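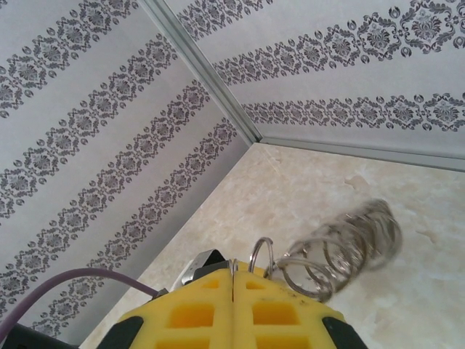 Springs and small metal bits: sorting session

Handout 2, K. Lencho. Bring this back next time, there are no spares.

Read before you start
- Coil springs, lying on their side. Never stand them up, they roll.
- Clips go in a seperate tray from springs. Wire ends catch in them.
- Tangled pair? Twist, don't pull. A pulled spring is scrap.

Terms (will come up again)
Free length: end to end, no load.
Pitch: gap from one turn to the next.
Open coil: gaps you can see. Closed coil: turns touching.
Set: what's left when a spring doesn't come back to its old length.

Measuring
Rest the spring on a flat surface, ruler alongside, read both ends. Do it twice. Free length on the Helthorpe sheet is 42 mm, anything under 40 goes in the reject tin. Write the number down BEFORE you put the spring away.

Laying out the work area
Flat floor panel, plain enough to find a dropped clip on. Walls on the sides help, bits don't travel so far. Patterned paper on the walls is fine, keep the pattern off the floor if you can. Pale marbling is ok, silver wire still shows if you look along it and not straight down.
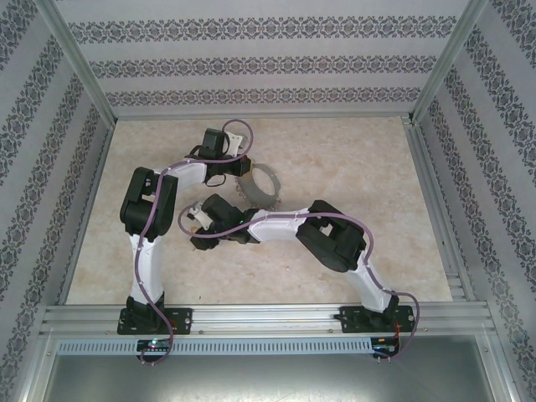

Writing up
One side of A4. Sketch of one spring, labelled, with free length and pitch. Say which tray each clip went in and why.
Zinash Gashaw has the Adside tables if you missed them. Stock total for the front page is 3,297, not 3,328 as on teh board.
Hand in by end of April.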